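Rule five in the Murkmont handbook for two-arm cells takes up one line: hands stay outside the reach of both arms while either is powered. Jade Poirier, who drafted it, calls it "the rule people think they already follow."

Clearances come first in her version. "Write the gap down before you close a gripper," she said. Fixtures are listed next, then cables.

Two arms, one table, head and wrist views
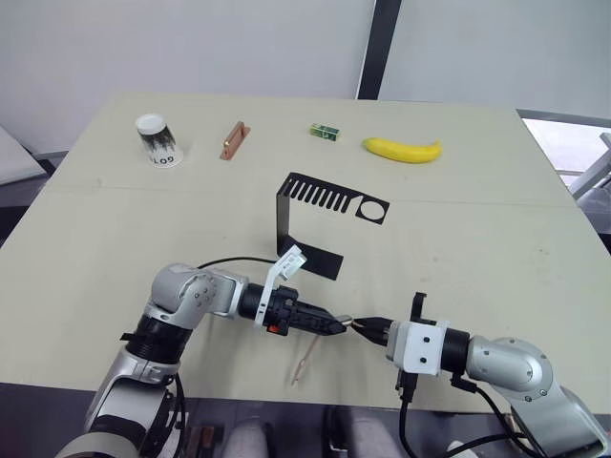
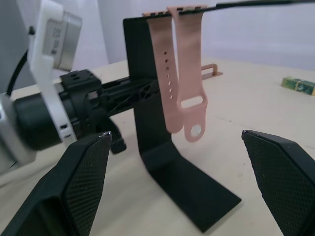
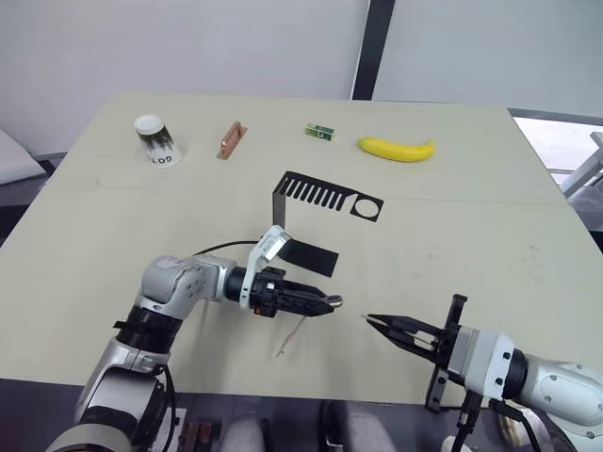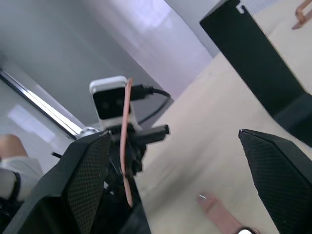 Darcy Lemieux would put cables ahead of fixtures, and said the September revision should too.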